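Search this site Enter keyword Go

4.2 Contact-aware replanning

Lostico runs both arms from one task graph. Each node holds a grasp goal and a release test, and the planner checks the graph at 100 Hz. Cloth is the hard case, as its outline changes with every small motion of the fingers. 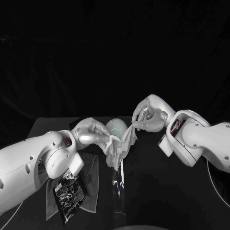
4.3 Perception near the hands

When the fingers come together, the depth map around them gets noisy. We mask that region and rely on joint readings until the hands part. Clear plastic and glossy film on the table are handled by a second mask, trained on 2,000 labeled views.

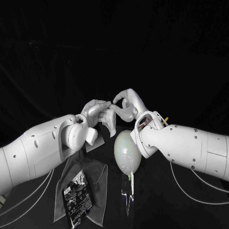 Cairns objected that masking throws away the only direct view of contact, and asked for a run with the mask turned off. We added one — it raised the replanning count to 230 over the same task set.

Narrow strips need a shorter horizon than full sheets. We cut it to 2 seconds whenever both hands hold the same piece.

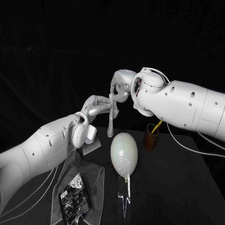
In Lilska's view the horizon should depend on strip width, which our current code does not estimate.

Figure 7. Two-arm work on the shared tabletop, with one hand at the brown cup.

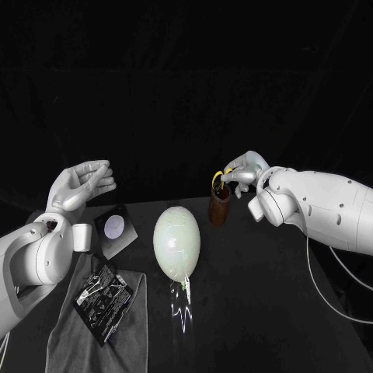
Arm roles are assigned by reach cost alone. The Flultus scheduler can swap them between nodes, but never inside one.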